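Why Does Cloth Crumple?
A Tutdale Young Readers explainer, by Tincuța Ene
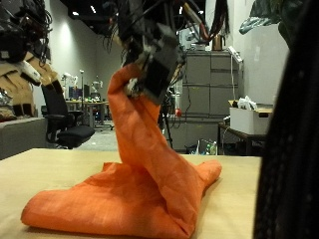 An orange cloth, pinched in one spot and pulled up. Look at the creases.

Drop a book on a table and it lands looking like a book. Drop a shirt on a table and it lands looking like a mess. Drop the shirt again and you get a different mess. You could do this all afternoon and never get the same one twice, and your family would start to wonder about you.

So what is cloth up to?

Threads, lots of them

Most of the cloth you use for wiping, drying and wearing starts as thread. Thread is made of fibers, which are thin hairs of cotton, wool or plastic twisted together. To make woven cloth, one set of threads runs up and down, and another set goes over and under them from side to side. If you ever made a paper place mat in kindergarten by weaving strips together, you have done the same job, only with worse materials and more glue.

Get a magnifying glass and look at a dish towel. You should be able to see the threads crossing. A piece of fine cloth can have 200 threads in a strip as wide as a grown-up's thumb is long. Please don't check this by counting. A boy named Relu Cozma wrote to us in December to say that he had tried, and he got as far as 15 before supper.

Bendy, but not stretchy

Each thread bends very easily. Pull on it, though, and it hardly gets longer at all. Cloth is the same. You can fold a napkin with one finger, but you can't pull it into a tablecloth.

This matters more than it sounds. Try laying a flat napkin over an orange. The middle sits nicely on top, and then the edges don't know what to do. There is too much napkin for the space. It can't shrink, so the extra has to go somewhere, and it goes into folds. A fold is what cloth does with leftovers.

What happens when you pinch it

Put a thin cloth on a table. Take hold of one small bit near the middle and lift slowly.

The part under your fingers goes up first and drags its neighbors along. Since every thread is tangled up with all the others, the cloth around it gets pulled in toward the pinch from every side. It squeezes together into a tall, skinny shape, a bit like a tent built by somebody in a hurry. Often it twists as well. The rest stays on the table, because gravity is still pulling on it, and gravity does not take breaks. That part lies in lumps and loops wherever there was room.

Now look back at the orange cloth. There is a tall twisted part going up and a rounded, crumpled part spread out to the left. On the right is a narrower piece like a tail. It is all one piece of cloth, doing several things at the same time.

Why some creases stay

Shake out a towel and most of its folds disappear. Sit on a cotton shirt for an hour and they don't. When cloth is pressed hard into a fold, its fibers bend sharply and some of them slide a little and get stuck in the new place. Heat and water let cotton fibers loosen up and move again. That is how an iron works: it warms the fibers, holds them flat, and lets them cool that way. Then you put the shirt on and undo the whole thing by breakfast.

Try it yourself

You need 2 cloths, one thin and one thick. A handkerchief and a bath towel will do.

Lay both flat. Pinch each one in the middle and lift it until only the edges touch the table. Which one makes more folds? Which one makes bigger folds? Let go and see where they land.

Now do it again, pinching a corner instead. Draw what you see before it falls over. Drawing folds is hard, and painters spent years practicing on bedsheets, so don't be too upset if yours looks like a cabbage.

Our tester, Yaqin Ye, age nine, reports that the thin one made "a million little ones" and the thick one made "fat ones." She also reports that her towel is now on the floor. It can stay there until somebody calls it laundry.

Words to know
Fiber: a thin hair that thread is made from.
Weave: to cross threads over and under each other.
Crease: a line left behind by a fold.

Page last changed 2020-09-21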